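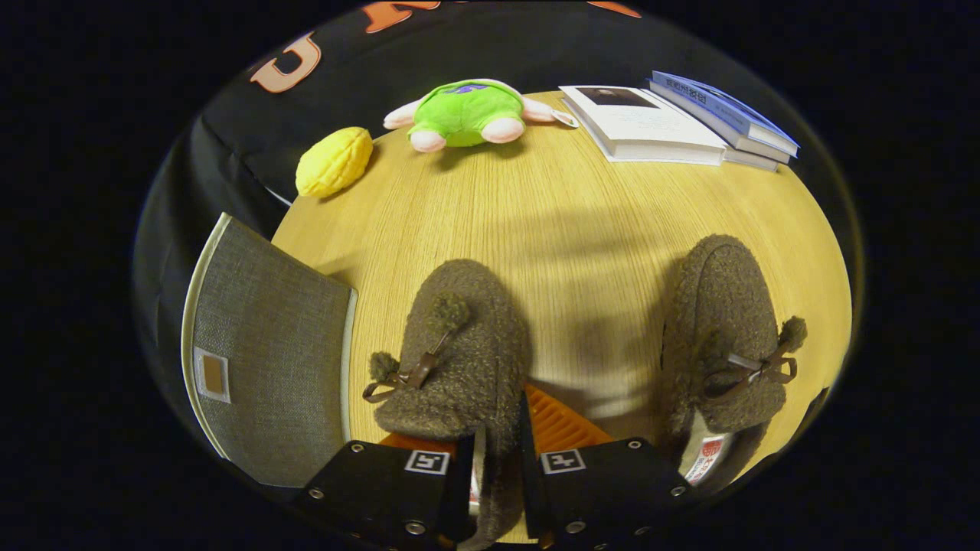
Brown fuzzy slippers on the round table, toes pointing away. Bows and pom-poms included.

Wadura slippers - read me first

Hi! I put this folder together in March because I wanted a set about shoes you wear indoors, and everything I found was sneakers. So it's slippers, 36 pairs of them, in 200 short clips. Most pairs get set down side by side, picked up and moved somewhere else. A few go back on the rack.

What's in here:
clips/ - the recordings, sorted by pair
pairs.csv - one line per pair, with color, texture and trim (bow, pom-pom, plain)
notes.txt - my ramblings, read it if you're bored

The fleecy ones are my favorites, but wow, they were hard to label. I went with "curly" for nubby fleece and "smooth" for felt, and Emmanuel Mwakalinga fixed 16 of my labels where I'd mixed them up (thank you!!). Three pairs still have "texture: unsure" next to them. If you have an opinion, send it over.

Loose pom-poms count as trim, by the way - please don't file them as separate objects.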